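Store-and-forward on the Gallum link, part two

The ground station at Wultstead has now been logging passes for a month, so there are enough figures to say something about the payload ledger. Each pass writes one signed record to the satellite and reads back any confirmations left by the Villalobos station. A record is 639 bytes. We allow 25 records per pass, although the link budget would stand more at high elevation.

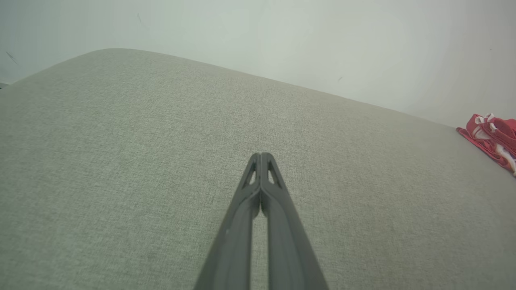
Timing is the weak part. Two stations rarely see the satellite within the same orbit, so a confirmation can lag by up to 20 hours. I went through the September logs in the evening, on paper, on a seat covered in light woven fabric with mixed grey and beige fibres, which is a poor surface for finding a dropped pencil lead. Of the late confirmations, 6 were caused by clock drift at Villalobos -- the rest were plain geometry. Drift is now corrected before each pass from the GPS receiver.

The signing key stays on the ground. Keeping a copy on board would save one exchange, but a key in orbit can't be replaced easily if the memory takes a radiation hit. Sutidlow, the scheduling software, treats an unsigned record as lost and queues it again. 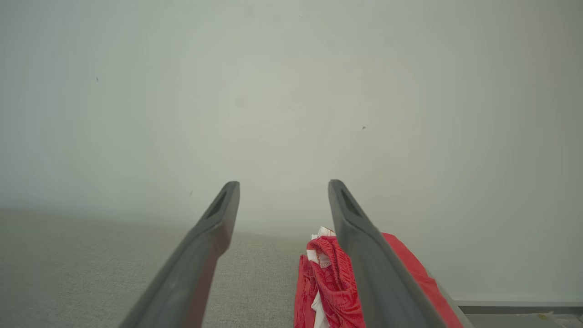 Sutidlow's maintainers wrote back that queuing again is the wrong default, and that an unsigned record should be held for one further pass before it is written off. Their argument is that duplicates cost more than delay. On our pass lengths I think they are right, and the change goes in next week -- with the old behaviour kept as a setting.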